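Section 4. Adding a Story Collection to Your Mistevine Library

122 shares | 3 comments

Use this section when you add a book made up of several separate stories. For novels and other single works, go back to Section 3. You need an editor account. If you have a reader account, ask your library owner to change it before you start.

4.1 Create the book record

1. Open Mistevine and select Library, then Add Book.
2. Under Type, choose Story Collection. The Contents tab appears at the top of the page.
3. Enter the title exactly as it is printed on the title page. Put the word "Stories" in the Subtitle box if the book has it.
4. Enter the author's name, last name first. Accents are kept in display and ignored in search, so Áine Phelan is also found under Aine Phelan.
5. Select Save Draft.

Caution: Do not change the Type after you have saved. Switching from Story Collection to Novel deletes everything on the Contents tab, and it cannot be restored.

4.2 List the stories

1. Open the Contents tab and select New Story.
2. Type the story title and its first page number.
3. If the stories are by different authors, clear the Same Author box and enter a name for each one.
4. Repeat for the remaining stories. Drag a title up or down to change its place.

The sample record that comes with the program is The Rastent Road by Tahmineh Ghasemi, a collection of 11 stories. Open it in a second window if you want to see how a finished Contents tab is laid out.

Note: A foreword or translator's note is not a story. Enter it under Front Matter. The translator goes in the Contributors box, as with Lino Colombo in the sample record.

4.3 Write the summary

1. Select the Summary tab.
2. Enter up to 2,000 characters. The short version shown in search results stops at 800, so put the setting and main characters first.
3. Mark any ending you give away with the Spoiler button. Readers must click to see the marked text.
4. Select Check Spelling, then Save.

Publisher copy pasted from a web page often brings in line breaks. Select Clean Text to remove them.

4.4 Publish the record

1. Select Preview and read the record through once.
2. Add up to four pictures on the Images tab. They are shown in the order they are added.
3. Select Publish. The record can be searched as soon as the green check mark appears.

If Publish is grayed out, a required box is empty. Return to the Details tab and look for the red star. 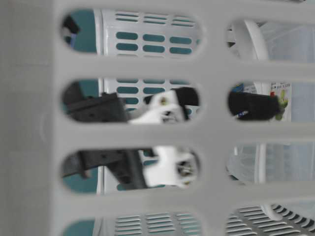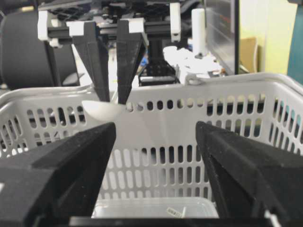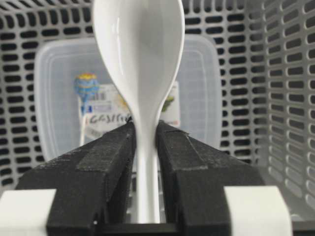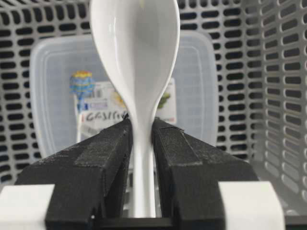 Last picture: white ceramic spoon, held upright by the handle.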